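Reading a Bottle From the Bottom: A Conversation With Despina Katsaros

By Niamh Mac Carthaigh
February 6, 2019

Despina Katsaros has spent most of her working life on beverage containers. She trained as a polymer technician, ran incoming inspection at a filling plant in Bremia, and now maintains the reference shelf at the Tadstead packaging archive, where bottles are cataloged by shape, resin and closure. The shelf holds 426 entries. We spoke in the sorting room, where she was working through a donation that arrived in October.

I asked what she looks at first when a bottle comes in.

"The base," she said. "Most people start with the label. The label is the part that changes most often. The base comes from the mold, and a mold is expensive, so it stays in service. If two bottles have different labels and the same base, I want to know that before I open a new entry."

The common material in soft drink bottles is PET. A preform shaped like a thick test tube is heated, stretched with a rod and blown against the walls of the mold. The neck is finished before blowing and does not change. The base is the hardest area to form. Material there stretches less than in the sidewall, and the center of the base, where the plastic entered the preform mold, stays thick.

"You get a small nub at the gate," Katsaros said. "On a good bottle it is centered. If it has moved off center, the rod and the preform were not lined up, and you will usually find one side of the wall is thinner. I check that with a gauge. I don't trust my thumb, although I did for the first 15 years."

Color is recorded separately. The archive distinguishes between tinted resin, clear resin with a colored drink behind it, and clear resin with a printed sleeve. From the side these can be hard to tell apart on a shelf. From the end, she said, it is easier to see how the color builds up, as the line of sight runs down the length of the bottle and not across it.

"A weak tint looks strong when you look along the axis. You have more material in the path. That is why I write down the viewing direction next to the color. If I put 'orange' in the record and the next person looks at it from the side, they may call it yellow and think I made a mistake."

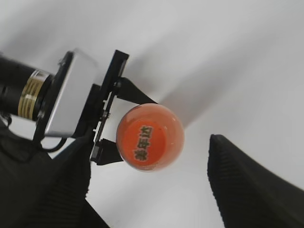
Orange-tinted bottle, end view. The characters 美年达 run diagonally across the circular face.

The characters are the Chinese brand name for Mirinda. Katsaros does not read Chinese and had the name confirmed by her colleague Andor Pintér, who handles labels and printed matter for the archive. She pointed to the paler ring at the outer edge, where the curved wall catches the light. The color is deeper toward the middle and brighter near the rim.

"I log the ring as well," she said. "Not as a color. It goes under surface. And the dark specks near the lettering go under condition, with no cause given. A speck can be dirt, ink or something in the plastic. Until it has been under the microscope, it is a speck."

I asked whether markings on the end of a container cause difficulty in cataloging.

"They cause difficulty with orientation. A label has a top. A round face does not, so lettering on it can point anywhere. My rule is to record the text as read, then the angle as found. Ifigeneia wanted us to rotate every picture until the text was level. I was against it, and we argued for most of a week."

Ifigeneia Nikolaidis, who designed the archive's database, confirmed the argument. "She won," Nikolaidis said. "We added a field for rotation. It is filled in for 51 entries and blank for the rest."

The donation on the table came from Sotiropoulos, a bottler in Hovville that closed its second line and cleared out its sample cabinets. Katsaros has finished 40 of the containers. The slow step is cleaning. Sugar residue is removed with lukewarm water and a mild detergent. Hot water is avoided, as ordinary PET bottles begin to shrink and distort well below boiling. Solvents are kept away from any printing until a test spot has been tried.

Drying takes place upside down on pegs, with the cap stored in a numbered bag. Caps are not put back on. A closed bottle traps moisture, and it also responds to changes in room temperature, which can pull a thin wall inward over a winter.

"People send them to us capped, very tight," she said. "They mean well. The first thing I do is take the cap off and let the bottle settle for a day, then I measure."

Her next task is the set of closures from the same cabinets. Several have liners she has not been able to identify, and she has asked Tomás Frade, a former line mechanic at Sotiropoulos, to come in and look at them. He has the old purchase books at home and is bringing two of them.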